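Folding washing on the bed

Make the bed first. A flat sheet pulled tight gives you a better surface than a doona, and you can see creases before you fold them in.

Tip out one basket at a time. Anything big goes first – towels, pillowcases, tablecloths – and socks wait until the end.

For a plain cloth or a T-shirt:

1. Find two corners or both shoulders and lift it clear of the bed.
2. Give it one shake and lower it flat.
3. Smooth from the middle out with the side of your hand.
4. Fold in the sides, then fold up from the bottom in 3.

Thin cotton holds a crease once it has sat in a heap. If smoothing doesn't shift it, put it on a hanger and do it last. Don't iron on the bed.

Stack by drawer, not by person, if your drawers are shared. Ours go into a Plasto tub 500 mm wide, which takes two stacks side by side. Heavy things sit at the bottom, and the tub should still lift easily with the colours you need first on top.

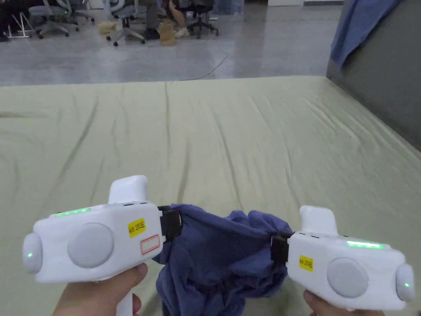 Ballarat, November

Blue cloth bunched up over a green sheet, held at both ends and still to be spread out. Work along an edge until you reach a corner, then go back to step 1.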